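About the Wunddale Robotics Club

We're the after-school robotics club at Wunddale High, and we meet in the old art room behind the gym. The club began with one shelf of parts and a borrowed laptop, and we've grown into a noisy, happy group that takes in anyone from ninth grade up. You don't need to know how to code. Plenty of our members had never held a screwdriver before their first meeting, and some of them now run the build nights!

Our big project is called Buto, a pair of robot arms that we're teaching to handle household stuff. This year the team picked two jobs for it: clearing dishes into a tub and plugging in network cables. Dishes are fun (and much harder than they sound, especially plates with a raised rim).
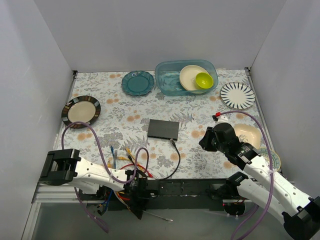
Cables are the tougher half. A plug has to go in straight, and a cable never lies the same way twice, so the programming crew spends a lot of time on tiny wrist movements. They've logged 606 practice runs so far and want to reach 2000 before the Ridorley Student Robotics Meet in May. The notebook with every run in it is open to all members, so come and read it.

Viola Mancuso, who teaches physics, is our faculty adviser. Bianchini Hardware in town gave us $300 toward parts this year, and we're very grateful – hoses and brackets add up fast.

New members can join at any point in the school year. Stop by room 2 after the last bell, or ask Ms. Mancuso for a sign-up form.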